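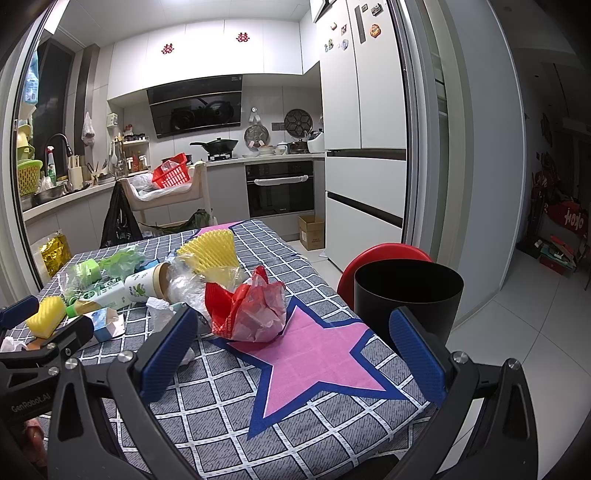 A checked cloth with a pink star, and a crumpled red plastic bag lying on it.

Comment & Opinion | Home and Living

Home – News – Comment – Letters – Archive
Print this page | E-mail this article

Bring back the tablecloth
By Olga Aguirre
20 Oct 2023

When we moved to Musmont the kitchen table came with the house, and for two years it stood bare. It was a decent table and I thought it would be a shame to cover it. I have changed my mind, and I think a good many other people should too.

The case against cloths is well known. They are one more thing to wash and they slide about. My mother owned 16 of them and ironed every one, and I can see why her daughters wanted no part of it. By the time I had a home of my own, the fashion was for bare wood and a couple of mats, and the cloths went to the charity shop in two bin bags.

What we got in exchange was a table that has to be looked after. Ours was marked by a hot dish in the first November. Having it sanded and oiled would have cost 90 pounds, according to Damian Camenzind, who has a workshop on the Wilent road and is not a dear man. A cotton cloth from Karamanlidis, the draper's by the bus station, cost me 16. It has been through the machine every week and has a few faint tea stains that I no longer see.

There is also the noise. A bare table in a room with a hard floor is a loud thing to eat at. Plates bang and cutlery rattles, and with children in the house it goes on all day. Put a cloth down and the room is quieter at once. 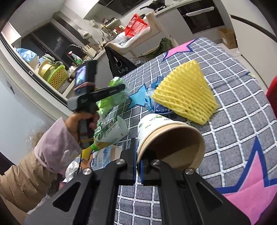
Grey cloth with white lines and stars, and a leafy paper cup on its side.

I don't want the white damask back. That belonged to a time when somebody was at home all Monday to boil it. I mean the everyday kind, in a pattern busy enough to hide crumbs until the evening. Checks are good, and stars or flowers will do. Plain colours are a mistake, as is anything the label says to wash on its own.

Wipe-clean cloths have their supporters, and for very small children I would give way. But they crack at the corners, they stick to your arms in summer and they smell of the shop for weeks. My sister has one and is always wiping it.

Damian tells me his customers now ask for tables with a finish that will stand anything, and that he can do it, at a price. Good luck to them. I would sooner buy the ordinary table, cover it, and shake the crumbs out of the back door after supper.

Filed under: Home and Living, Household, Opinion
Print this page | E-mail this article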